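November
Words by the Home Desk, Prellovside

I own far too many scrunchies. I know this because on Wednesday I tipped the whole bathroom drawer onto the bed and lost sight of the duvet cover. Leopard print, polka dots, satin things I bought at Trestano market when my hair was four inches longer — all of it in one big knotty heap with a hairbrush in the middle.

My old system was a hook on the back of the door, and it was rubbish. Everything slid off whenever anyone shut it. So now I'm a box person! Any shallow box will do, as long as you can see the bottom of it when you lift the lid.

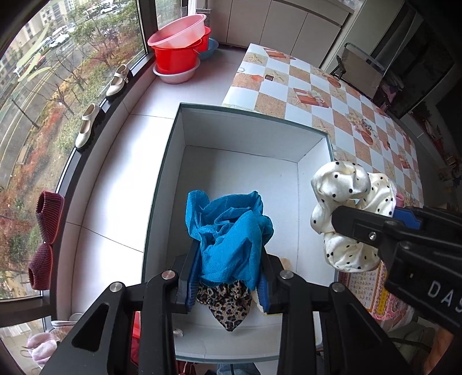 Fabric is what I sort by these days. Satin goes in last so it doesn't get squashed, because a flat satin scrunchie is a sad little thing (steam from the shower perks it up a bit). Thin, crinkly cloth can be stuffed anywhere. Leopard print gets its own corner, mostly because I wear it so much.

The whole job took around 60 minutes, tea included. I kept two for my handbag and put the stretched ones aside for tying up the tomato plants next summer. The hairbrush still hasn't got a home, so it's living on the windowsill with the spare soap.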